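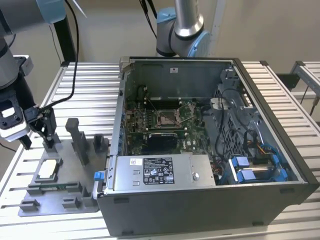 Hudedside tenants win back letting fees in full after tribunal ruling on hidden charges

Tenants of the Vinex estate in Hudedside are to get back every penny they paid in "renewal and administration" fees, after a property tribunal found that the charges had never been properly explained to the people signing for them. It is a splendid result for the households involved, and one that renters elsewhere in the town will want to read closely.

The ruling, published on 23rd January, covers 420 homes managed by the letting firm Girkeo. Each time a tenancy came up for renewal, the firm added a fee to the first month's rent under a clause near the back of the agreement. Some tenants had paid it once or twice. Others, who have lived on the estate since the first blocks opened, had paid it every year without a break, and the largest single refund will come to just over £2000.

Girkeo argued that the clause was there in black and white and that anyone who signed had agreed to it. The tribunal did not accept that. It said a charge of this kind has to be drawn to the tenant's attention before signing, in words an ordinary reader can follow, with the amount stated. The agreements used at Vinex gave no amount at all. They referred the reader to a "schedule of costs as amended", and the firm was unable to show that the schedule had been handed over with the keys, posted, or sent by email in any of the cases looked at.

The clause has been struck out altogether, so it can't be rewritten and applied to the same tenancies later on. The firm must also pay interest on the money it took, counted from the date of each payment and not from the date the claim was lodged. That last point had been hotly argued at the hearing in November, and tenants who had come along to listen were delighted to see it go their way.

Girkeo now has 21 days to ask for permission to appeal. If it doesn't, refunds must be made within a further 14 days, by bank transfer or by cheque if the tenant prefers. People who have moved off the estate are included, and the firm has been told to write to them at the last address it holds. Anyone who has moved more than once would do well to get in touch with the firm first, with their old tenancy number to hand if they still have it.

The decision doesn't bind other tribunals, and it deals only with the wording used at Vinex. Even so, very similar clauses turn up in agreements all over Hudedside, including on the smaller Stępień development across the river, where a group of tenants has already asked for copies of their paperwork. Their case would have to be argued on its own facts, but they have a very encouraging judgment to wave when they do!

Renters who think they may have paid a fee of this sort should look for the words "renewal", "administration" or "schedule of costs" in their agreement, and check their bank statements for the month in which each tenancy was renewed. A claim can be made without a solicitor, and the form is a short one. The full text of the ruling runs to many pages, but the part on refunds and interest is set out separately at the end and is perfectly readable.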